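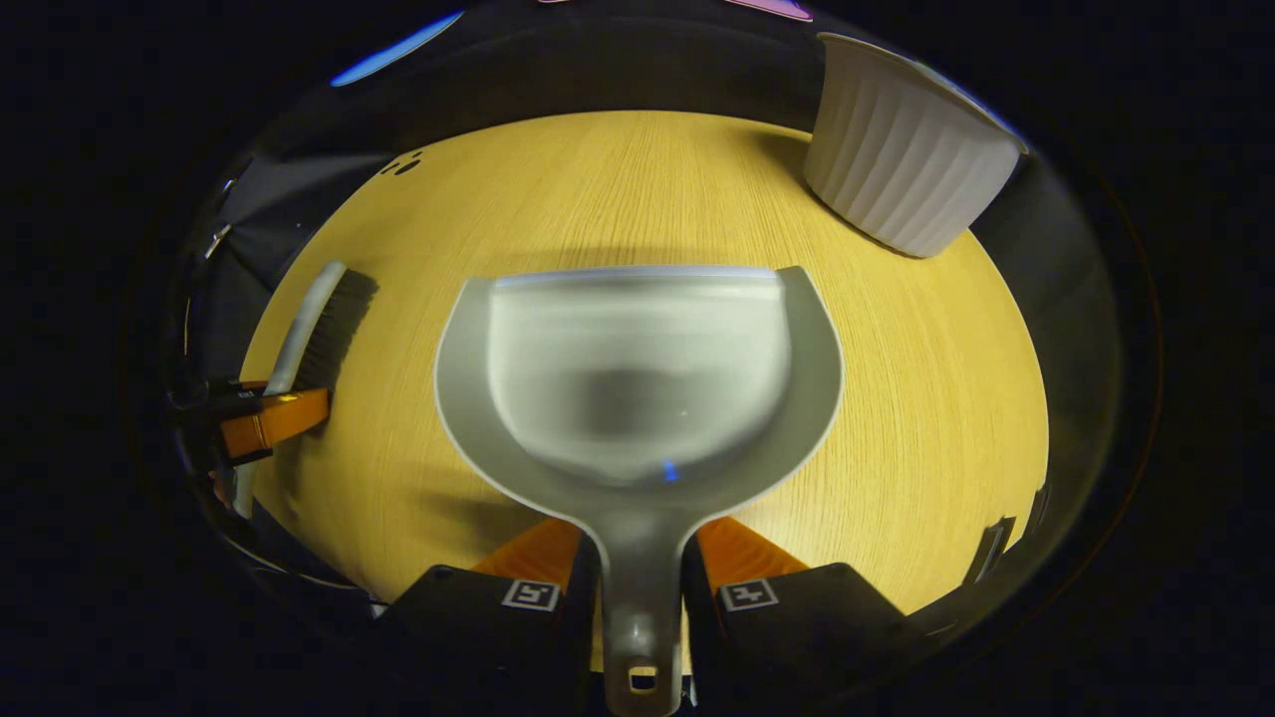
Gray dustpan with hanging hole in the handle.

Home | Products | FAQ | Contact

Which edge goes against the surface?
The straight front lip. Keep it flat and sweep toward the handle.

Can I use it on a table?
Yes. Wipe the underside first.

How do I store it?
Hang it by the hole near the end of the handle.

Comments

Trinidad Zúñiga: Does the hole fit an 8 mm hook?

Nahuel Gallardo: Mine does.

Soledad Cabral: Lip still straight after a year of crumbs.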